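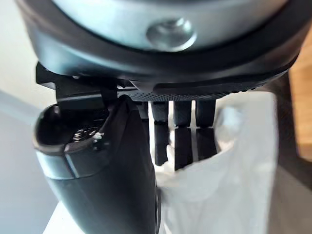
A reader wrote in to say my lentil soup came out like wallpaper paste and was I sure on the 50 minutes. No. I was not sure. Red lentils want 20, tops -- I'd copied the time off my card for the brown ones. Fixed now, sorry!!

Anyway. Soup again tonight. 2 cups brown lentils, 5 carrots, an onion, the end of a jar of Moneck tomato paste. Cumin, more then you think. Lemon at the very end, off the heat.

Feeds 8, or us for most of a week. Freezes fine without the potatos. I still have a tub from September in there, will report back.

Out of bay leaves so none went in. Didn't miss them. Flatbread recipe next, if I get to it -- dough's rising and I have to run.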